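Le réemploi des portes intérieures en bois : étude de faisabilité sur la résidence Ullard

Rapport de projet tutoré, deuxième année, filière Génie civil et construction durable
Institut Bergeron

1. Contexte et objet de l'étude

La résidence Ullard est un ensemble de logements étudiants dont la réhabilitation doit démarrer au printemps prochain. Le programme prévoit le remplacement de toutes les portes de distribution, c'est-à-dire les portes de chambre, de salle d'eau et de placard, soit 200 vantaux. Dans le descriptif initial, ces éléments figurent au lot démolition et partent en benne avec les cloisons.

Le maître d'ouvrage nous a demandé d'examiner si une partie de ces portes pouvait être déposée proprement, remise en état et reposée, soit dans le même bâtiment, soit ailleurs. Nous avons travaillé de novembre à février, avec plusieurs visites sur place et deux demi-journées dans les ateliers de la menuiserie Wokine.

L'étude laisse de côté les portes palières et les portes coupe-feu des circulations. Leur réemploi suppose de reconstituer un procès-verbal de résistance au feu, et nous n'avions ni le temps ni les documents pour le faire.

2. Quelques définitions

Le vocabulaire varie beaucoup selon les interlocuteurs. Dans ce rapport, nous employons les termes suivants.

Réemploi : l'élément est réutilisé pour le même usage, sans passer par le statut de déchet.
Réutilisation : l'élément sert de nouveau, après être passé par le statut de déchet.
Recyclage : la matière est broyée ou fondue et entre dans la fabrication d'autre chose.
Vantail : la partie mobile de la porte.
Huisserie : le cadre fixe scellé ou vissé dans la cloison.
Bloc-porte : l'ensemble vantail, huisserie et quincaillerie.

La distinction entre vantail et bloc-porte compte beaucoup pour la suite. Un vantail seul se dépose en quelques minutes et se transporte facilement. Un bloc-porte complet demande de dégager l'huisserie, ce qui abîme souvent la cloison, mais il évite tous les problèmes d'ajustement à la repose.

3. Méthode de diagnostic

Nous avons établi une fiche par type de porte, puis saisi les relevés dans le tableur partagé Bratanbridge, mis à disposition par l'institut. Chaque fiche comprend les dimensions du vantail, l'épaisseur, le sens d'ouverture, le type de paumelles, l'état des chants, l'état des parements et la présence éventuelle de percements ajoutés par les occupants. 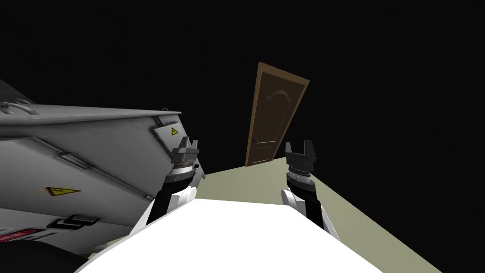
Le sens d'ouverture a été la première source d'erreurs. Une partie du groupe notait « droite » en se plaçant côté couloir, l'autre en se plaçant côté chambre. Nous avons dû reprendre un étage complet. La règle retenue ensuite est celle des menuisiers : on se place du côté où la porte se tire, et on regarde de quel côté sont les paumelles.

L'état général a été noté sur quatre niveaux :

A : réemployable en l'état, après nettoyage
B : réemployable après petite réparation (rebouchage, changement de poignée, ponçage d'un chant)
C : réemployable après réparation lourde ou recoupe
D : non réemployable

Pour éviter que chacun note à sa façon, nous avons d'abord évalué ensemble un lot de 16 portes au rez-de-chaussée. Les désaccords portaient surtout sur la limite entre B et C. Une porte dont le placage se décolle en pied peut être recollée si le support est sain, mais il faut sonder le bas du vantail pour le savoir. Nous avons donc ajouté une ligne « pied de porte » à la fiche.

L'humidité a été relevée avec un humidimètre à pointes, uniquement dans le chant bas, pour ne pas marquer les faces. Les valeurs sont normales dans les chambres. Elles sont plus élevées dans les salles d'eau sans fenêtre, où la ventilation est encrassée depuis longtemps d'après les occupants que nous avons rencontrés.

4. Résultats du diagnostic

4.1 Portes de chambre

C'est la famille la plus homogène. Les vantaux sont à âme pleine, avec un placage bois sur les deux faces. Ils ont tous la même largeur, ce qui simplifie la repose. La majorité est classée A ou B. Les défauts courants sont des trous de vis laissés par des crochets, des traces d'adhésif et des chocs au droit de la serrure.

Les serrures à larder ont été changées au fil des années, et l'on trouve plusieurs entraxes différents. Une poignée neuve ne recouvre donc pas toujours l'empreinte de l'ancienne. Wokine nous a conseillé des plaques longues plutôt que des rosaces, plus chères mais qui masquent la plupart des anciens percements.

4.2 Portes de salle d'eau

Beaucoup de ces vantaux sont alvéolaires, et leur parement inférieur a gonflé. Nous en classons la plus grande partie en D. Quelques-uns, situés près des fenêtres de façade, restent utilisables en porte de placard après recoupe du pied.
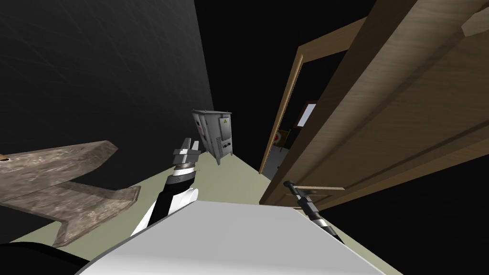
Crédit visuel : Institut Bergeron, image de synthèse

La recoupe d'une porte alvéolaire pose une difficulté que nous avions sous-estimée. En coupant le bas, on retire la traverse pleine qui ferme le vantail, et il faut en recoller une autre à l'intérieur. L'opération est simple en atelier, mais elle prend presque autant de temps que la fabrication d'une petite porte neuve. Nous ne la recommandons que si le maître d'ouvrage tient à conserver l'aspect d'origine.

4.3 Portes de placard

Elles sont légères, souvent voilées, et leur quincaillerie n'est plus fabriquée. Les charnières manquantes ont été remplacées par des modèles très variés. Nous proposons d'orienter ces portes vers un autre usage : fonds de meuble, étagères basses, panneaux d'affichage. Il s'agit alors de réutilisation et non plus de réemploi au sens strict.

5. Essais en atelier

Les deux demi-journées chez Wokine ont servi à tester les réparations sur des vantaux déposés à titre d'échantillon. Nous avons comparé trois produits de rebouchage (pâte à bois, résine à deux composants, bâton de cire dure) et deux finitions (vernis acrylique mat, huile dure).

La pâte à bois se retire en séchant et demande deux passes. Elle prend mal la teinte, et le rebouchage reste visible sur un placage foncé. La résine tient mieux dans les angles et autour des serrures, là où le bois reçoit des chocs, mais son ponçage est long. La cire dure donne le meilleur résultat visuel sur les petits trous de vis. Elle ne convient pas sous un vernis à l'eau, qui perle dessus.
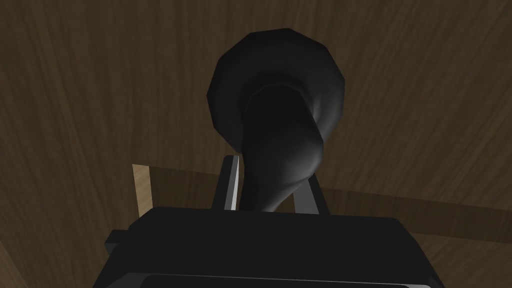 Fig. 3 — Objet noir en forme de pavillon sur fond de bois brun veiné (image de synthèse).

Pour la finition, l'huile fait ressortir le fil du bois et permet des reprises locales. Elle impose toutefois un entretien régulier que le gestionnaire de la résidence ne souhaite pas assurer. Nous avons donc retenu le vernis acrylique mat, appliqué au rouleau laqueur après un égrenage fin. Une seule couche suffit sur les portes classées A. Les portes classées B en demandent deux, surtout sur les zones poncées, qui boivent davantage.

Nous avions prévu un essai acoustique simple, avec une source sonore d'un côté du vantail et un sonomètre de l'autre. Les conditions de l'atelier n'étaient pas assez calmes et les mesures ne sont pas exploitables. Nous les avons retirées du rapport. À notre avis, le remplacement du joint périphérique aura de toute façon plus d'effet que le choix du vantail, car les joints d'origine sont écrasés ou absents.

6. Dépose, transport et stockage

La dépose doit précéder l'intervention du lot démolition. Cela paraît évident sur le papier, mais le planning actuel fait commencer les deux le même jour. Il faudrait décaler le curage d'au moins une semaine par niveau.

Consignes proposées pour l'équipe de dépose :

Reporter le numéro de la fiche au crayon sur le chant haut, côté paumelles.
Laisser les paumelles mâles ou femelles en place sur le vantail.
Démonter les poignées et les ranger par niveau, dans des bacs séparés.
Protéger les angles avec du carton plié.
Stocker à plat, sur trois tasseaux alignés, en intercalant une feuille de mousse.

Le stockage vertical prend moins de place et c'est la première solution que nous avions dessinée. Les menuisiers nous l'ont déconseillée pour une durée de plusieurs mois : un vantail légèrement voilé se déforme davantage s'il n'est appuyé qu'en deux points.

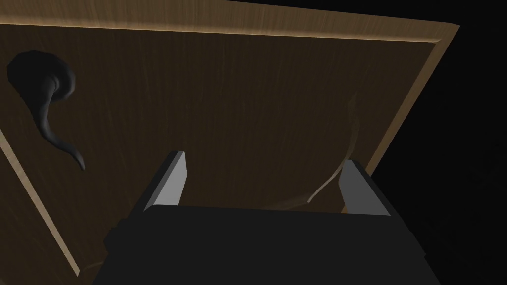
Fig. 4 — Panneau de bois plat (image de synthèse).

Le local à vélos du sous-sol a été envisagé pour l'entreposage. Il est trop humide en hiver. L'ancienne salle de restauration, au rez-de-chaussée, convient mieux et reste libre jusqu'à la dernière phase des travaux — à condition que l'entreprise de gros œuvre n'y installe pas sa base vie, point qui n'était pas tranché au moment de rendre ce rapport.

7. Approche économique

Nous avons comparé le coût d'une porte neuve posée avec celui d'une porte déposée, remise en état et reposée. Pour les portes de chambre classées A, le réemploi est moins cher. Pour les portes classées B, les deux solutions sont proches, et le résultat dépend surtout du temps passé à ajuster le vantail dans une huisserie conservée. Au-delà, le neuf l'emporte nettement.

Sur l'ensemble du scénario retenu (portes A et B reposées, portes de placard réutilisées, reste évacué), l'économie serait de presque 3 000 euros. Ce montant est faible à l'échelle du chantier. Il ne comprend pas le surcoût éventuel lié au décalage du curage, que seul l'économiste de l'opération peut chiffrer.

8. Limites du travail

Le diagnostic a été fait portes en place, dans des logements parfois occupés. Certains chants bas n'étaient pas accessibles, en particulier lorsqu'un revêtement de sol avait été posé par-dessus l'ancien. Le classement de ces portes devra être vérifié à la dépose.

Nous n'avons pas non plus recherché de plomb dans les peintures d'huisserie. Le diagnostic avant travaux le fera, et une réponse positive changerait la méthode de ponçage.

Enfin, la question de l'assurance reste ouverte. Wokine accepte de garantir la pose et la quincaillerie neuve, mais pas le vantail lui-même. Le maître d'ouvrage devra interroger son assureur avant de lancer la consultation des entreprises.

Annexes : fiche de relevé vierge, tableau récapitulatif par niveau (export Bratanbridge), plan de repérage des portes, fiches techniques des produits testés.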